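Seven Seasons on One Shelf: Tips for Storing Your TV Box Sets

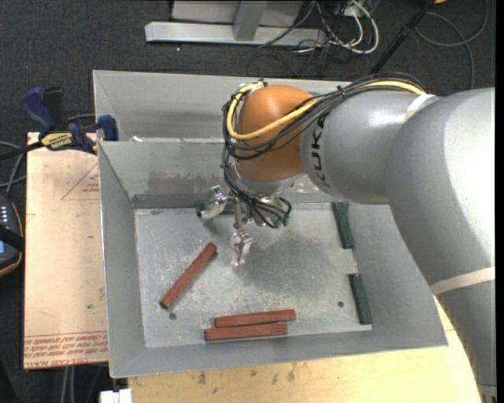
Ruairi Munro wrote in to say that his zombie shows had taken over the hall closet, and that he once spent a whole evening looking for disc three of a season finale. Ruairi, I feel your pain! I own 240 discs and I've finally got them behaving, so let me share what works at my house.

First, ditch the bulky cases if you can bear it. Slim sleeves take up a fraction of the room, and you can slide the cover art in behind the disc (I keep the episode guide too, I always want to know who directed what). Label the top edge with show, season and disc number. A fine permanent marker is great on the sleeve but keep it off the disc itself!

Stand everything upright, like books. Stacks look tidy for a week and then the one you want is always at the bottom. A shoebox will do fine, or a shallow kitchen drawer - mine came out of an old Baird cabinet and it's perfect.

Fingerprints? Soft, dry, lint-free cloth, straight from the center hole out to the edge. Never go in circles. If there's something sticky on there (popcorn butter, in my case), dampen the cloth with a little plain water and dry it well.

Keep the box away from radiators and sunny windows, and don't leave discs in the car in summer.

Oh, and lending! Put a slip of paper in the empty spot with the friend's name on it. I started doing that last November and I've gotten every single season back, even the vampire one I'd given up on.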